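November, gone eleven at night

Got to Plullside just after four, dark already. Five hours in the car with two stops, one for Gerardo's stomach and one for chips which probably didn't help his stomach. Hotel bigger than it looked on the website. Built 1951 according to the plaque, smells a bit of floor polish and toast.

Room is fine. Two bunks, a pull-out, a double that dips in the middle. Jocelyn bagged the top bunk before I'd got the bags in. Shiela says she's not sleeping under anyone who kicks so that's tonight's argument.

Pool till six. Wave machine goes every half hour, they ring a bell first and the kids all scream. Lost a goggle strap. Lockers take pound coins only – must get change tomorow, reception queue was awful.

Dinner at the buffet. Over 300 people in there I'd say, and one toaster. Leif had three puddings. Nobody ate a vegetable unless you count the ketchup. 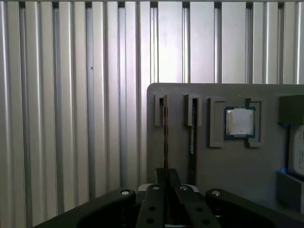

Tomorrow – Niststead farm in the morning if dry, boots in the boot, under the pushchair. If wet then pool again and the craft thing at two, need to book by nine. Lucimara wants the Zundby steam train but that's 40 minutes each way and I am not getting back in that car.

Ring Mum. Ask about late checkout, they charge for it I think. Find other goggles. Gerardo seems alright now, ate a whole banana and went out like a light. Shiela on the pull-out in the end, Jocelyn still kicking teh wall. Lights off.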